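Storkgate Update, 19 March 2022

Product news: the Iten hand-held gripper goes on trial loan

Starting this month, workshops and labs on our mailing list can borrow the Iten hand-held gripper before deciding whether to buy one. We have had two of them in the Storkgate office since the winter and have used them for small pick-and-place jobs on an ordinary table. The loan runs for 22 days and includes the gripper, the camera mount, a spare set of finger pads and access to the Lawal software, which turns recordings into files a robot arm can be trained on.

The Iten is a two-finger tool. A person holds it and does the job by hand while the camera records from just behind the fingers. The arm that learns from the recordings carries the same fingers, so what the camera sees is close to what the arm will see later.

For our own trial we picked light household items and a woven basket. Flat things were of most interest to us, and the orange plastic lid got more table time than anything else.
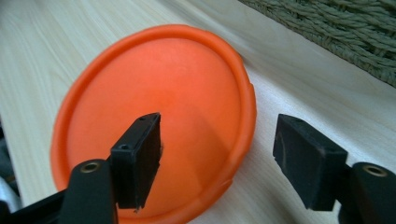 Rectangular pads suit boxes and blocks very well. With a thin, flat item you have to think about the approach. Coming down from straight above, the pads tend to close over the top of it and slide. Tilting the tool so that one pad gets to the rim first gave us better results, and it took new users a short while to learn this. The printed guide skips it completely. We have written a one-page sheet that now goes out with each loan.

The pads have a soft black face. They hold smooth plastic without much squeezing, and they pick up dust and lint. Wipe them with a dry cloth at the end of a session. They also scuff, which made no difference to grip in our use. Replacement is one screw per pad and the right size driver is in the case.

The linkage is simple and has stayed tight. Brass-colored inserts sit at the joints, and we have not had to oil or adjust any of them. The trigger return spring is stiffer than we would like. After a long session your hand will notice, and people with small hands noticed sooner.

Working inside a container is where the camera position pays off. With the fingers down in the basket, the held item and the pads stay in view, so the person reviewing the recordings can judge the grip. Fast moves blur the weave behind the item, so we ask users to slow down as they go in and come out.

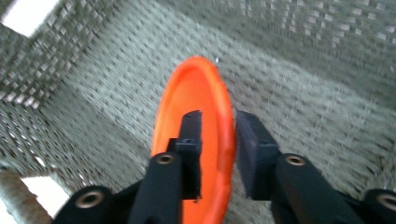 What it costs

The loan is free apart from return shipping. Bought outright, the full kit is $2340, and the gripper alone without camera mount or software is $800. Loan customers who buy before the loan ends get the spare pads at no charge. Lawal can be licensed by the month if you only need it for one project.

What you need to have

A laptop with a free USB port, a table, and decent light. Daylight from a window was fine for us. Pale tabletops can wash out on a bright day, so check the exposure before you record a full session.

If you already own the older Gimham gripper, your mount will fit the Iten but the pads will not. Gimham recordings open in Lawal without conversion.

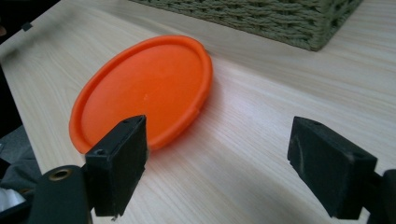 The Iten with its fingers open, with the orange lid and the woven basket on the table.

To book a loan, reply to this newsletter with your shipping address and the dates you would like. Units go out in the order requests come in. The next ones leave at the end of March.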